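Room on the Worktop

Small kitchens have seldom had the attention that larger ones receive. For the June edition, the Surnia Household Review asked Chia-jung Yip, who teaches domestic planning at the Flondar Institute, to consider how everyday items may be kept in the open without losing the space needed to cook.

Her starting point is the mug. In most of the homes she has advised, cups take up the best shelf in the best cupboard. A mug tree needs only the area of a saucer or two, and the mugs can be reached with one hand. She asks clients to hang no more than they use in a day.
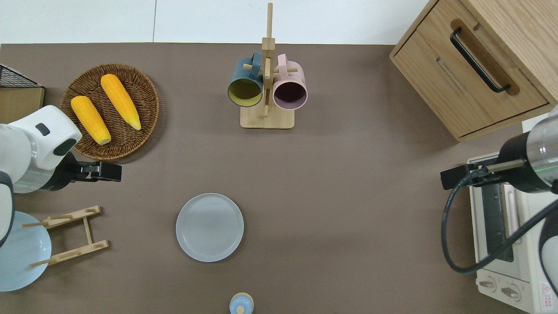
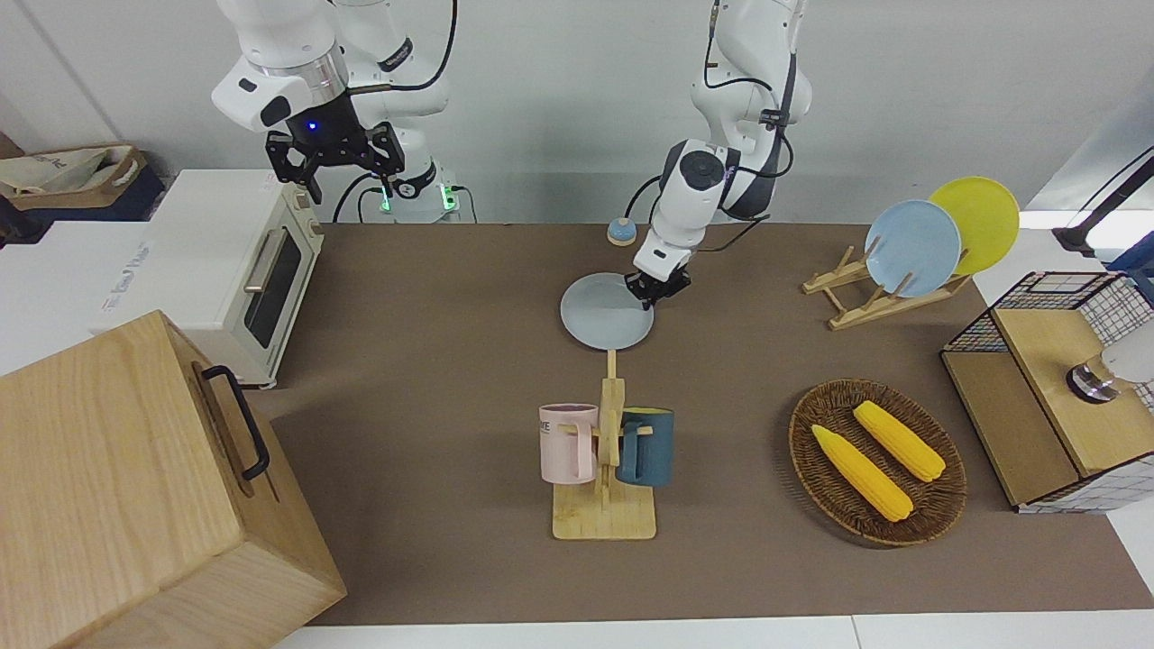
Wood, wicker and pale blue against a brown surface.

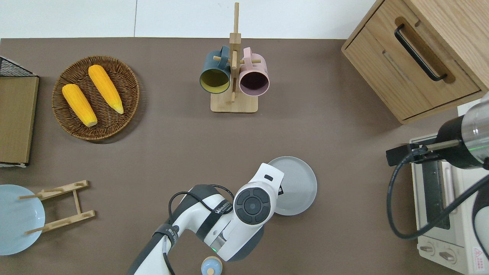
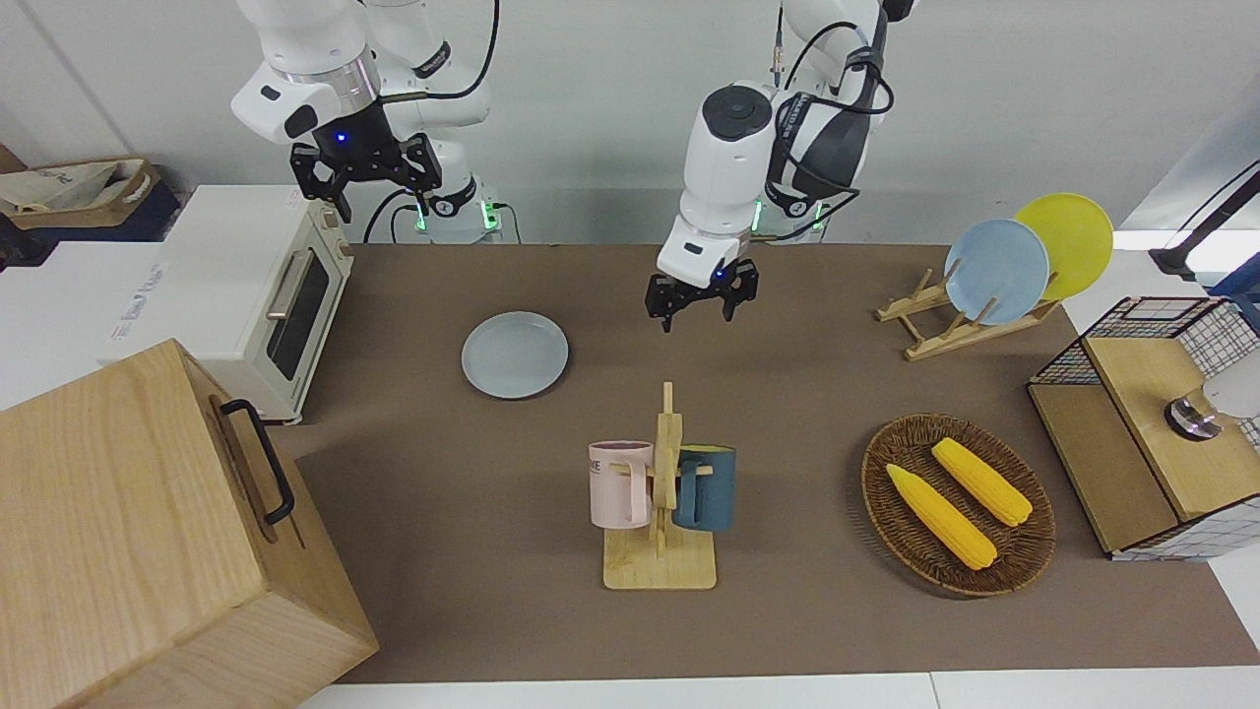

Plates are a more difficult matter. Ms Yip prefers a wooden rack, light enough to lift away when the worktop is wanted, and she advises against leaving a rack permanently full. "A rack is for drying," she says. "When it becomes a cupboard, the cupboard behind it is usually full of things that are no longer used."

Baskets are recommended for vegetables that will be eaten within a day or two. Corn, onions and squash sit well in wicker, which lets the air through. Soft fruit should be kept apart from them - a shallow bowl is sufficient.

The toaster oven calls for more thought. It should stand where its door can open fully, with a clear place beside it for a hot dish, and the maker's advice on ventilation should be followed. On a worktop 900 mm long, Ms Yip would place it at one end and keep the middle free for preparation.

Drawers, in her view, are best given to small tools and cloths. The Institute's booklet, Vella, sets out seven arrangements for kitchens of differing shapes, and up to 50 copies are available to readers on request from the Review's office.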